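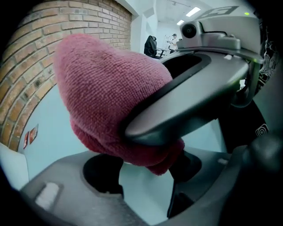
*Microfiber towel, pink-red, folded. Red-brown brick wall behind it.*

# Towels and linens – the Suddale house

This page covers the cloth side of the Suddale clear-out. We went through the linens shelf by shelf and folded whatever was worth keeping. The list came to 73 pieces, from bath sheets down to dishcloths. Bedding is on a separate page and will go up in March.

The towel at the top is one of the microfiber ones. It has a fine looped pile and bunches up thick when folded, so these take more shelf space than the flat cotton towels. We fold them in half twice and leave it at that. Rolling was tried for the bath sheets and dropped.

The brick is red-brown, varying slightly between orange, tan and deep red, and the joints are pale gray. Below it the wall is painted a pale blue-white. Both stay as they are – the paint will get a wash and no new coat.

Notes for anyone using the list:

- Microfiber is washed apart from cotton, with no softener.
- Eight bath sheets went to Stundon.
- Two tablecloths are still at Hestov for mending.
- Dishcloths are in the bottom drawer, not on the shelves.

Corrections to the list can be sent in the usual way. Please give the shelf number with the item.

Page last changed 30 January 2025.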